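Coloured bowls and plates on a white table – how do I stop marks and keep it looking tidy?

Posted in Home & Kitchen > Tableware
Asked by Fetel, 4 April

We have a large white table in the kitchen and over the years I have collected a mixed lot of tableware in pastel colours: pale green and blue bowls, a lavender oval plate, a couple of teal mugs. The children have their fruit at it after school, usually strawberries, banana and orange.

I have two problems. The first is that the white top shows everything. Strawberry juice leaves a pink ring if I don't get to it straight away, and there are always small dark specks on it that I can't shift with a damp cloth. The second is that with so many colours out at once it always looks a mess, even when it has just been cleared. I don't want to buy a new set. The last one I priced up was £127 and I like the things I have.

What do people use on a white top that won't dull it? And is there a sensible way of laying out odd pieces so they look as if they belong together?

Evby
Member since June, 80 posts

For the pink rings, use bicarbonate of soda mixed with a little water until it is like toothpaste. Put it on, leave it for ten minutes and wipe it off with a soft cloth. Don't scrub. Rinse with clean water afterwards or you will get a white bloom when it dries.

The specks could be a few different things. If you can feel them with a fingernail they are sitting on the surface, and a plastic scraper held flat will lift them. If you can't feel them they are either in the finish or they are small chips where the dirt has got in, and no cleaner will do much about that. I had three on mine and in the end I left them alone.

Stay away from cream cleaners with grit in them. They take the shine off and then the top stains twice as fast.

On the layout, I would use a tray. Put the fruit and anything that drips on the tray and leave the rest of the table for plates and mugs. A dark one hides marks and it gives the eye one plain thing to settle on.

Arroyo
Member, 255 posts

just get a wipe clean tablecloth. ours was cheap and I have not thought about the table since

Evance
Regular contributor, 2287 posts

I agree with the bicarb. Try it on a patch near the edge first, as some painted tops go patchy.

On the colours, yours are closer than you think. Pale green, blue, lavender and teal are all on the cool side, so they already go together. What makes a table look untidy is usually the spacing. Put the big plate down first, somewhere near the middle, then set the bowls to one side of it and the mugs to the other. Leave a hand's width between pieces. If two bowls are almost the same size, put them next to each other so it looks meant.

Fruit looks better in the bowls than loose on the table, and you avoid most of your stains that way – banana is as bad as strawberry once it goes brown. Orange slices are the wettest, so give them a plate with a rim.

Put the mugs away between uses. They get knocked over, and a mug on its side is what makes a table look as if everyone left in a hurry.
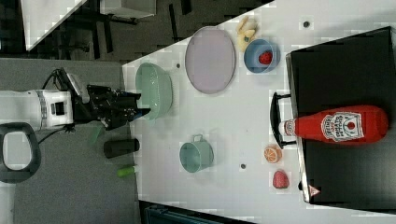 Can I use lemon juice on the strawberry marks if I have run out of bicarbonate of soda?

Lemon juice will fade a fresh mark on most white tops, but dab it on with a cloth, leave it no more than a couple of minutes and rinse it off well. Don't use it on marble or other natural stone.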